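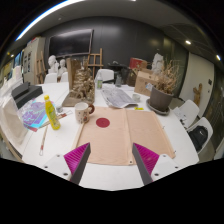 Page 60

Chapter 6
Water Supply for Grazing Stock

6.1 Scope

A grazing animal that drinks too little eats too little, and the loss shows first in milk yield and weight gain. This chapter treats the supply of drinking water to cattle, sheep and goats on pasture: how demand is estimated, how storage is sized, and how troughs are placed and maintained. Feed storage and fencing are covered elsewhere in the book.

6.2 Estimating demand

Daily intake depends on body weight, stage of production, air temperature and the moisture content of the forage. Lactating animals drink the most. Stock on lush spring grass may take much of their water from the plant itself, while the same herd on dry standing hay must get nearly all of it from the trough. Demand should be worked out for the hottest part of the grazing season.

The peak rate matters as much as the daily total. Cattle that walk a long way to water tend to arrive as a group and drink together. A trough with a slow inlet will then run low, and the timid animals at the back may leave before it refills. Where water is close by, animals drink singly and a smaller trough will serve.

6.3 Storage

Consider the Nkuna farm, used for the worked problems in this chapter. The herd needs 2000 gallons a day in hot weather, and the well pump is powered by a solar panel. A tank holding 4000 gallons gives two days of reserve with the pump stopped. Ngcobo treats this as the minimum for solar systems – a longer reserve is advised where cloudy spells are common or the farm is visited infrequently.

Usable volume is always less than rated volume. Water below the outlet cannot be drawn, and the float valve normally shuts off before the tank is full. Both allowances must be subtracted before the reserve is calculated.

6.4 Trough placement

Troughs are set on firm, well-drained ground, away from gates and shade. A gravel or concrete apron limits mud. In rotational systems one trough may serve several paddocks if it sits on the shared fence line – the float valve must then be guarded on every side.

Recent chapters
Chapter 5: Hay Storage and Spoilage
Chapter 4: Temporary Fencing
Chapter 3: Reading a Pasture

This site uses cookies to remember your place in the text. Accept | Manage settings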